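Trallis: Teaching a Gripper to Lay the Table
Term project report, Group 9

Why we picked this

We wanted a job that everybody knows how to do and that is still hard to write down as rules. Setting out cutlery won easily (the other idea was folding socks, and we may come back to that one!). The learning system never gets told what a fork is for. All it gets is a pile of examples of people doing the job by hand, so the whole project stands or falls on how good those examples are.

How we recorded

Each of us wore a camera on our head and worked with a hand-held gripper in each hand. It feels like eating with salad tongs for the first ten minutes and then something clicks and it's great fun. We did 20 takes per person on the first Sunday in February and threw out 16 of mine, mostly for looking away from the table in the middle of a move. Wumpini Nartey was far steadier and ended up as our main demonstrator.

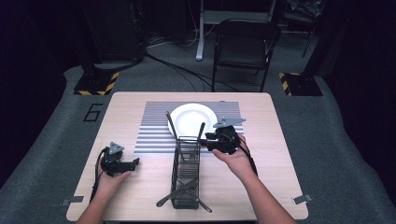

Picking a starting layout took longer than we'd planned. Our first version, Bikik, had everything lying flat and spread out, and the model we trained on it learned to reach for the same spots every time, wherever the cutlery was. For the second version, Vurnuso, we made the start messier on purpose. A wire-mesh holder standing in front of the plate means the handles come up at different angles, one of them crossing in front of the plate, and a knife poking out low through the side calls for a completely different approach from the tall ones. We argued a fair bit over whether that was too mean for a beginner model. I'm really glad we kept it in.

What we learned about good examples

Slow is fine, but stopping is bad. If you pause to think with the jaws open, the model picks up the pause too, and ours would hover over the table looking thoughtful. We started rehearsing each move before recording and the hovering mostly went away.

Both hands need something to do. In Bikik I favoured my right so heavily that the left side of the data was close to useless.

Label your takes the same day. We left 2 sessions until the next week and couldn't agree on which ones had been practice.

Still to do

Train again on Vurnuso alone, without the older takes mixed in. Try a different coloured mat. Ask the Sampaio group if we can swap data with them, as they've been working with cups and bowls and it would be fantastic to see what their model makes of ours.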